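4.2. La memoria del coro

Quien haya cantado en Nosberg sabe que el oratorio de febrero empieza mucho antes, en las cocinas.
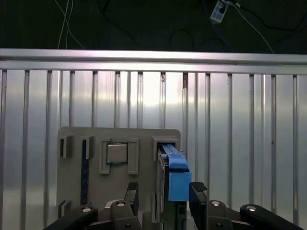
Settimio Morelli

Conté 967 voces en los registros parroquiales, y confieso que me encariñé con varias.
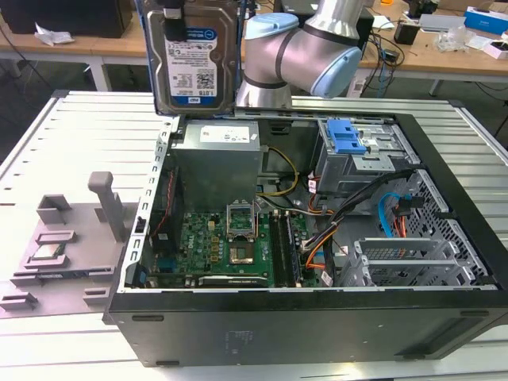 Los ensayos se grababan enteros, toses incluidas. Todo ese archivo sonoro cabría de sobra en un disco de 1.0TB como el de la figura 7, con su etiqueta blanca y azul, y aun así las familias prefieren — con razón, creo yo — las partituras anotadas a lápiz,
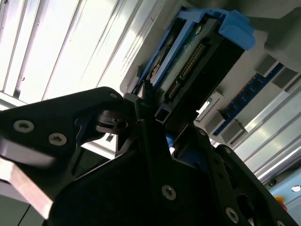

que pasan de tías a sobrinas y llevan respiraciones marcadas por tres generaciones de contraltos. 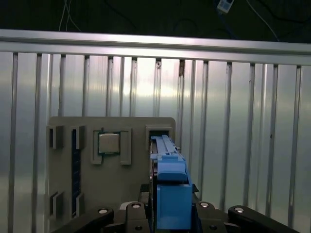 Según Ieva Eglītis, el coro nunca ensayó el último número completo antes del estreno, y las anotaciones de las contraltos le dan bastante apoyo.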